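Workshop notebook - December
Bench 2, paper cup review
Entry by M. Serrano. Read and initialed by F. Costa.

Purpose of the entry: to record the condition of the plain tan cups now held in stock, and to settle how they are to be stored and handed out during the winter sessions.

The delivery from Palleten was received in the morning and entered as 1,000 cups. The count on the shelf came to more than 700 after the first two sessions had drawn their supply. The remaining sleeves have been moved from the floor to the second shelf, next to the Carrasco lids. The lids have not yet been checked against this cup and should not be issued until that is done.

One sleeve, 118 cups by hand count, was opened and gone through. Of these, 17 were set aside. Most had a flattened rim on one side, which is consistent with the sleeve having been stacked under something heavy. Three had a seam overlap that stood up at the rim enough to be felt with a fingernail. A small step at the seam is normal for a rolled rim and is not grounds for rejection - the fingernail test applies only where the step is sharp.

The base disc was also examined. In this cup it sits up inside the wall, with a crease all the way around. Mr. Costa asks that the crease be looked at under the desk lamp in any cup that is to hold liquid overnight. The older Skusov cups failed at that point in the fall and the same should not be assumed here, but it has not been ruled out.

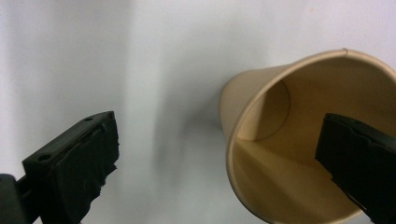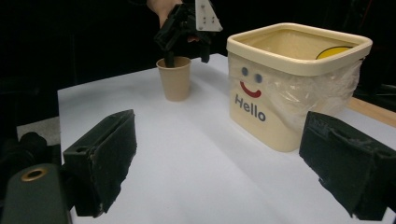

Storage: sleeves are to lie on their sides, no more than two high. Opened sleeves are to be folded over and clipped. Cups set aside go in the bin marked "seconds" and may be used for screws, glue brushes and the like.

Open items: lid fit; a water test of six cups overnight; a reply from Palleten on the flattened rims. M.S. will write to them before the break.

Recent entries
Lid stock and Carrasco reorder
Drisov adhesive, shelf life
Bench 2 lamp replaced
Skusov cups - base leaks

Workshop notebook, internal use. Contact: bench office. Back to top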